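Mercy Wanyama
6 Jul 2025

Okay, I promised a few of you I'd write up the Dosetti workshop once my legs worked again, and they mostly do, so make some tea because this is going to run long (you know me).

For anyone new here: I teach contemporary dance to adults, mainly people who came to it late, and every summer I try to go be a student somewhere. This year it was the floorwork intensive at Dosetti, and I was easily one of the older bodies in the room!

The first morning was all falling. Kołodziej, who led it, had us go from standing to lying down over a count of 40, then do it again, and again, until I stopped planning where my hands would land. I have been telling students to "soften the knees" for years and I think I've been saying it much too early in the fall.

What she says is to let the breath leave first and the knees will hear about it. I wrote that on my arm in pen so I wouldn't lose it over lunch.
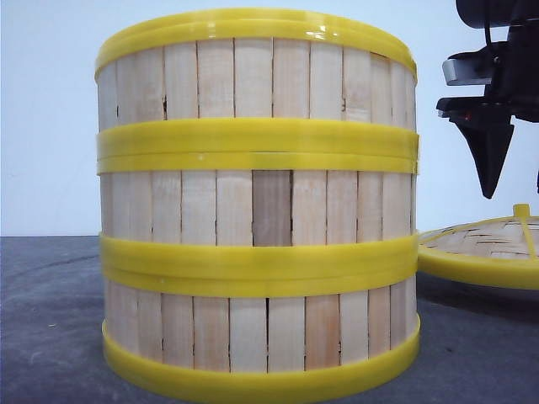
Afternoons were partnering. I got paired with a lovely tall man named Heller who had come over from ballroom and kept apologizing for leading. By the second day he'd stopped apologizing and I'd stopped bracing, and we had one lift, a little hip-height thing, nothing fancy, that felt like stepping onto an escalator.

A few of you asked about cost. I paid $482 for the whole thing, lunches included, and slept on my cousin's couch. They do have a work-trade spot if you don't mind mopping the studio at night, and you need to write to them in April to get it.

Bring kneepads. Bring the ugly thick ones. I brought my nice thin ones and I have bruises in colors I'd like on a scarf.

On the last evening we showed a short piece to friends and neighbors, set to a scratchy piano recording, and I forgot an entire phrase and just rolled until I recognized somebody's feet. My cousin said that was her favorite part, bless her.

I'm going to try the slow falls with my evening group this week, so if you're in that class, wear long sleeves and please eat something beforehand!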